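CHAPTER 3
Bottles, Bags and the Trip Home

Most households own more bottles than they can name and more bags than they can fold. Packing one into the other looks too simple for a textbook, until a cap works loose over somebody's library books. This chapter covers small containers and the soft bags that carry them. Start with the bottle alone. A squared body lies on its flat side and stays put, and a label on the upper face can be read without picking anything up, provided the print is big enough to read.

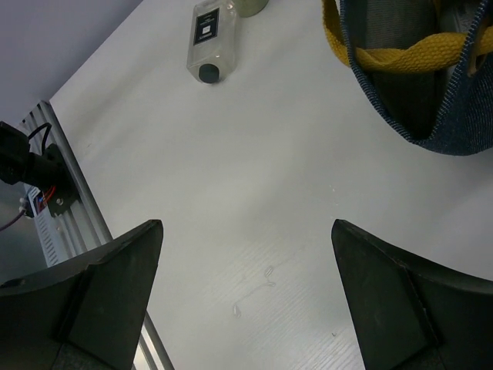 3.1 Filling a Soft Bag

A shopping bag has no opinion about its own shape. It slumps, folds over its contents and hides whatever went in first, so look inside before adding more. 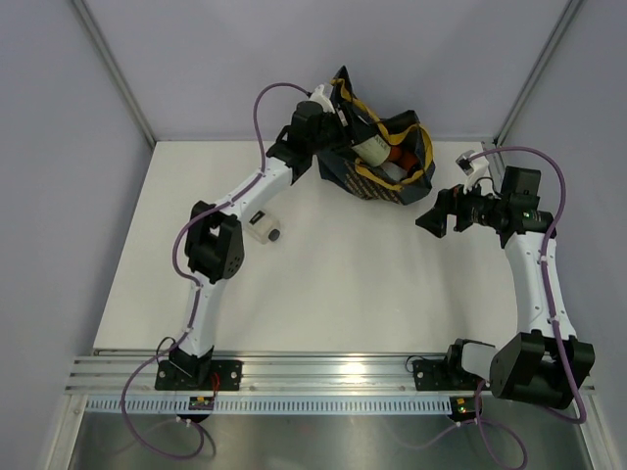

Heavy things go low, and caps should be checked by hand. The Hamel survey of 1,352 shoppers in Terkbridge found that most people check the cap after the spill, a method this book can't recommend.

3.2 Cloth and Corners

Choose the bag before the bottles -- few people do.

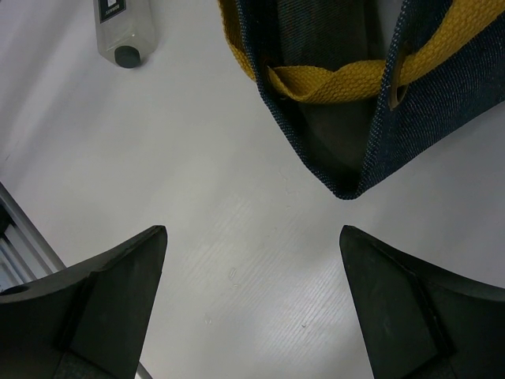 Cloth earns its keep by being washable. It also wears, and wear likes corners and edges. On a denim tote, look at the twill itself and then follow the light stitching along the edge down to the point. Mend a gap while it is small.

3.3 What Gets Left Out

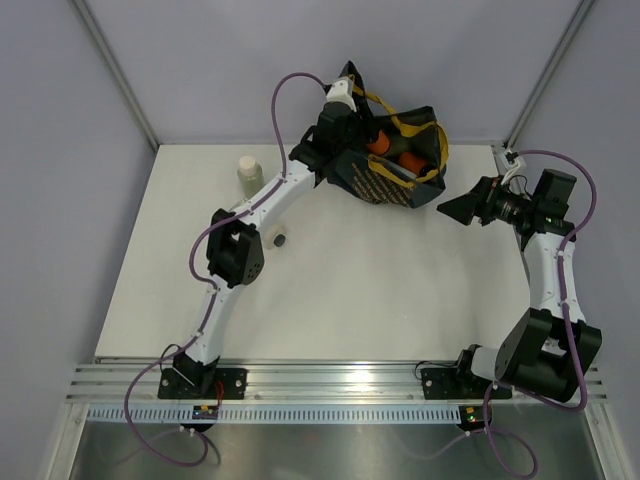
Every packing job has its stragglers, and the Manance method deals with them last. Go over the table once more before you pick up the bag. A small bottle with a white cap, standing near the back edge, is easy to miss when the orange things in the tote are so much brighter. Exercise 1 uses a 200 ml bottle and a bag of your own.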